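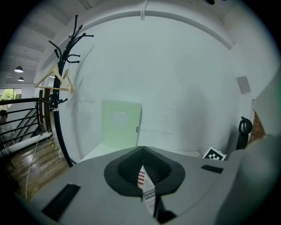 Toldale A4 magazine file, set of three: a review

I have had these files on the shelf above my desk since March, so this is a longer trial than most of the reviews I put up. They replaced a row of cardboard ones that had gone soft at the corners and started leaning on each other. I keep two years of a quarterly newsletter, a lot of instruction leaflets, and the loose post that I mean to deal with at the weekend, and all of it has now been through the Toldale files at one time or another.

What you get

The set comes flat in a sleeve. Each file is one piece of heavy board with a printed lining, scored where it folds, plus a separate base panel. There is a finger hole low down on the spine and a slot above it for a label. A sheet of labels is included, 30 to the sheet, which will see most people through several changes of mind. The order code on my sleeve was 3415, and that is the grey. They also do a dark green and an off-white.

I bought mine from Histumgate, the stationer by the bus station, who had them on the end of an aisle. Sushil Dubey on the counter told me the green sells fastest and that he can get any of the colours in if you ask him early in the week.

Putting them together

There are no tools and no glue. You fold the sides in, tuck two tabs into the front edge, then push the base panel down until it sits under a lip on each side. The first one took me a good while, mainly on account of the drawing on the instruction slip, where the front and the back of the file look the same. Go by the finger hole. If the hole is facing away from you when you push in the base, you have it the right way round.

The tabs are tight. I bent the corner of one and it has stayed bent, though it is inside the file and you would have to go looking for it. My neighbour Ifor Gethin put his set together without reading the slip at all and got the base in upside down on two of them. They stood up perfectly well like that, but the lining is plain on the underside and it bothered him enough to redo them.

Size and fit

A4 goes in with a little room to spare at the top. The newsletter, which is stapled and slightly under A4, slides about unless the file is at least half full. Thicker glossy magazines are fine. Anything wider than A4, such as a card folder with a flap, will catch on the sides, and I gave up trying to get my insurance folder in.

Folded leaflets are the weak spot. They sink to the bottom and you end up tipping the whole file out to find the one for the boiler. I now put leaflets in a clear wallet first and stand the wallet in the file, with the name of the thing written along the top edge. It works well enough, but you will need to buy the wallets separately.

In use

The board is stiff. Full of paper, the files stand straight and do not bulge at the sides, which the cardboard ones did within a month. Half full, they are still steady. Empty, they are light enough to be knocked over by a sleeve, so fill one before you unfold the next.

The finger hole is cut cleanly, with no rough edge, and is big enough for my finger with a glove on (the back room is cold in winter). I pull the newsletter file out most days and there is no wear round the hole so far. The bottom front corner has picked up a scuff where it drags along the shelf. A strip of felt would cure that and I may get round to it.

The labels are less good. They are paper, with a weak gum, and two of mine had curled away from the slot by the summer. Card cut to size and pushed into the slot holds better. I wrote mine in pencil and have rubbed them out and changed them several times since.

Damp

A reader, Mohit Semwal, wrote to ask whether they could be kept in a garage. I would not do it. I left one on a windowsill that gets condensation, and the base panel took up water along the back edge and has a wave in it now. It still holds paper. It does not sit flat.

Against the others

I have used the Shakya plastic files at work. Those wipe clean and will put up with a damp room, but they are slippery on a painted shelf and the whole row moves when you take one out. The Rornilel wire ones look smart, and thin leaflets poke through the gaps. For an indoor shelf with ordinary post and magazines on it I would take the Toldale over either.

Good points: stiff board, neat finger hole, folds flat again if you move house.

Bad points: poor labels, confusing slip, no use anywhere damp.

Score: four out of five. I have bought a second set, in green, for the kitchen shelf.

Posted October 2019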